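The Last Bottle

The club met in the old print shop at Humstead, down the hall from the boiler, and by December the heat in there was so bad that Ebise Feyisa wore a T-shirt under her coat and took the coat off at the door.

There were four of them. Gadisa did the wiring. Saron Derese kept the log. Mahlet Workneh wrote most of the code and did not like to be asked how it was going. Ebise had joined in October, after the others had already picked the project, and her job was to put the bottles back.

It was a simple job. The arms picked up a bottle, passed it from one to the other, and dropped it in the bin. Then Ebise reached in, took it out, and laid it down on the table again, a little to the left or a little to the right of where it had been. Saron wrote down whether the drop had been clean. Then they did it again.

The rules for the Lemma Cup said every team had to turn in 1000 logged runs with its entry. The judges would watch only 100 of them, picked at random. Ms. Tokgöz, who taught physics and had signed the form to be their adviser, read this out loud on the first day and said she hoped they liked each other.

"What run are we on?" Ebise asked.

"884," said Saron.

"It was 884 when I went to get a drink."

"We didn't run any. Mahlet's changing something."

Mahlet did not look up. She had the laptop on her knees and her back against the radiator, which none of the others could have stood for a minute.

Ebise sat down on the stool by the table. The arms were called Zasa and Skendov. Gadisa had named the left one for his grandmother's dog, and the right one had come with SKENDOV written in marker on the bottom of its base, from whatever class had used it before. They had never found out who Skendov was.

"You could let me drive it sometime," she said.

"There's no driving," said Gadisa. "It runs by itself."

"You drove it in September. Saron told me."

"That was to teach it."

"So let me teach it."

Gadisa looked at Mahlet. Mahlet typed for a while longer and then closed the laptop halfway.

"It learned from my hands," she said. "Mine and Gadisa's. If you teach it too, it might get mixed up. You'd do it differently."

"You don't know how I'd do it."

"No," said Mahlet. "That's what I mean."

Ebise did not say anything to that. She picked a bit of tape off the edge of the stool and rolled it into a ball.

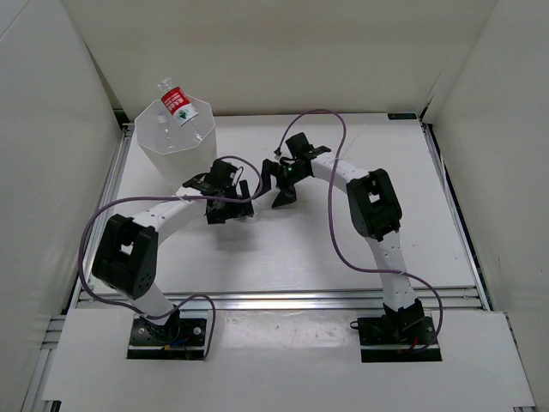 The trouble was with the handoff, and it had been for 2 weeks. Zasa was good at the bin side of things and Skendov was good at the open side, but when they came together over the table each one seemed to wait for the other. Mahlet had them stopped now with their grippers almost touching and the clear bottle down between them, so hard to see against the white that Ebise had to lean to one side to find it. The one with the red and white label had not gone down into the bin. It lay across the opening with its neck sticking out past the back, and Saron had a pencil over the log, deciding.

"Is that clean?" Saron asked.

"It's on the bin," said Gadisa.

"The rules say in."

"Part of it's in."

"Write it down as a miss," said Mahlet.

Saron wrote it down as a miss.

Ebise was still leaning. From the stool, with her head low, she could see the clear bottle by the shine along its side. When she sat up straight it was nearly gone.

"Can it see that?" she asked.

"See what?"

"The bottle. I can't, from up here. I can only see it from down here."

Gadisa came around the table and bent his knees until his head was next to hers. He stayed there for a moment. Then he stood up, and then he bent down again.

"Huh," he said.

"It does fine with the labeled one," said Ebise. "I've been putting them back since October. It picks up the labeled one wherever I leave it. With the clear one it sort of feels around."

"You never said that," said Mahlet.

"You never asked me. I thought you knew."

Mahlet put the laptop on the floor and came over. She was the shortest of them and did not have to bend much. She looked along the table for a long time - first at the bottle, then at the bin, then up at the camera on its post.

"Saron," she said. "Do you write down which bottle it is?"

"No. There's no column for it."

"Can you tell from the notes?"

Saron turned back through the log. The pages had gone soft at the corners. "Sometimes," she said. "Not enough."

Ms. Tokgöz put her head in at the door with her keys already in her hand. It was ten to six. She asked if they were close to done and Gadisa said yes, and she said she would come back at six and that this time she meant it.

When she had gone, Saron took a ruler and drew a line down the next empty page, and wrote BOTTLE at the top of the new column. Mahlet went to the cabinet under the window and came back with the two black handles and their cable, which had been in there since September. She blew the dust off them and held them out.

"Only the clear one," she said. "And go slowly. Gadisa will tell you when to close."

"I know when to close," said Ebise.

She moved the stool over so that she could sit low, with the shine where she could see it. The handles were heavier than she had expected. She put her fingers through the loops and waited while Gadisa switched the arms over.

"Okay," he said. "They're yours."

She moved her right hand a little, and Skendov moved.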